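FOR IMMEDIATE RELEASE
Tue 6 April

Orness questions resale claims for used office computers

ORNESS: Fallahi, the consumer advice service, today warned small firms to treat the phrase "fully refurbished" with caution. Its review of 703 online listings for used office computers found 466 that used the phrase with no account of what had been done to the machine. Wiping a drive and dusting a case may be useful work. Calling it refurbishment is generous.
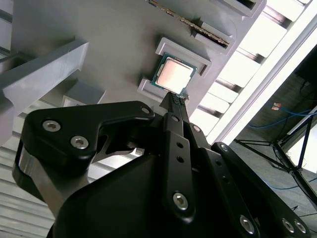
Does a "refurbished" label mean the parts have been tested?
Sellers use the word as they please, so a buyer has to ask for the test record and read it before paying.

Fallahi asked 58 sellers for such a record. Most sent a link back to the listing. Ovent, a reseller that advertises a "58-point check", supplied the list of points, several of which concern the packaging. Iltby, which says it has sold over 3,529 machines to local firms, replied that its process was confidential. Fallahi sees little reason for a fan test to be a trade secret.

Green claims fared no better. Keeping a computer in use for longer can cut waste, but none of the listings reviewed said how long the machine was expected to last, and few said what would happen to it afterward.
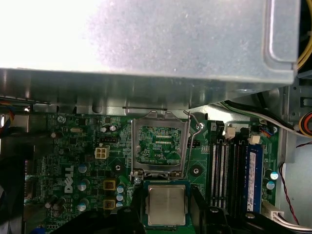 Price is the usual argument for buying used, and Fallahi does not dispute that savings can be had. It does ask what the buyer is saving on. Two listings may give the same model name and hide different insides, and even a well-known name such as Dell on the motherboard tells a buyer nothing about the age of the drive or how hard the machine was worked. Ask for the part list in writing. Ask who pays return shipping, too.

Fallahi's buyer checklist is free from its Orness office. Ovent and Iltby have been invited to publish their test results. Neither has given a date.

ENDS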